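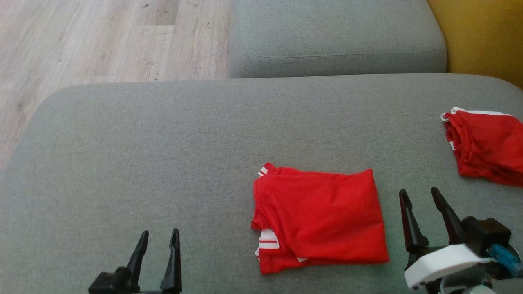 Pledge Drive FAQ

When does the drive end?
Midnight on 03/11/2019. Online pledges made after that still help the station, but they don't count toward the prize drawing.

How much do I need to pledge to be in the drawing?
$16 or more, to any show. Each person gets one entry, no matter how many times they pledge.

What is the grand prize?
The Rarel box set on vinyl, signed by Gunvor Hellström and Vidar Solheim. We have 2 copies, so there will be 2 winners.

Can I pledge to one DJ in particular?
Yes. Pick the show from the menu on the pledge form. If you leave it blank, the money goes to the general fund.
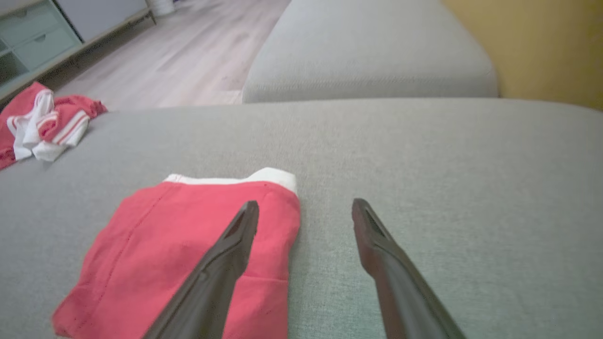 What sizes do the station shirts come in?
Small through XXL, while they last. Shirts go to anyone pledging $116 or more. We only have this year's design in black. A red one with white trim, like the folded one shown, is not among the premiums, so please don't ask for it in the comments box. Exchanges are fine if the shirt hasn't been worn -- write to Aarti Katiyar at the front desk.

When will my premium ship?
CDs go out first, then shirts, then vinyl. Innes Paterson packs the LPs by hand, and there are 500 to get through. Please wait six weeks before writing to us.

Can I pay in installments?
Yes, on pledges of $116 and up. Your premium ships after the second payment.

I moved. How do I change my address?
Reply to your pledge receipt with the new one. Don't fill out the form again -- that creates a second pledge.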